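Paredes Paper Notes, data card

Version of 1 May 2019

Summary

Paredes Paper Notes is a small collection of written notes on how drawing and printing papers behave when they are stored, cut and handled at home. It has 519 entries in English. Each entry is one sheet of paper, with its weight, its surface, the place where it was kept, and a short free text. The first entries were written for my own use, so the language is sometimes uneven. I corrected spelling but I did not rewrite the opinions.

Files

notes.csv has one row for each sheet.
papers.csv has one row for each kind of paper, 98 rows.
terms.txt explains the words I use for surface and edge.
changes.txt lists what is different from the April version.

All files are UTF-8 and the separator is a semicolon. Please check this before you open them in a spreadsheet program, which may want a comma.

Fields in notes.csv

sheet_id: a number, never used twice, also when a row is deleted.
paper_id: points to papers.csv.
kept: flat, rolled or standing.
place: drawer, shelf, box or tube.
curl: none, light, strong. It is judged by eye with the sheet lying on a table.
edge: cut, torn or deckle.
note: free text, at most 800 characters.

Where the papers come from

Most sheets were bought from two shops, Wanton and Brido. The smaller part came in mixed packs sold under the name Akon, and for these the weight is often missing. I left the field empty and did not guess. If you compare weights, please remove the Akon rows first.

How curl is judged

A sheet should rest on the table for one night before curl is written down. In 11 rows this was not done, and they have the word "early" at the start of the note. The table must be bigger than the sheet, or the corners hang down and look worse than they are.
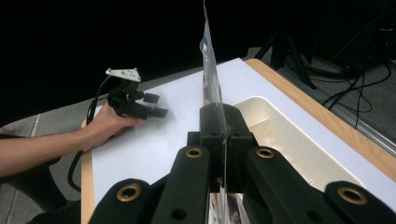
The value "none" in the curl field is the one that readers ask about most. It does not mean that the sheet is perfect, only that I see no corner rising. Large sheets are harder to judge than small ones, and a white sheet that covers most of a light wooden table, as in the photo, gives little contrast at its border. For such sheets I look from a low position, with a lamp at one side, and I write "lamp" in the note.

Known problems

The words "smooth" and "very smooth" were mixed in the early rows. Colored papers are few. Humidity was not measured, so the data cannot say why a sheet changed.

License

Free to use and change. Please keep the name of the collection and the version date with any copy.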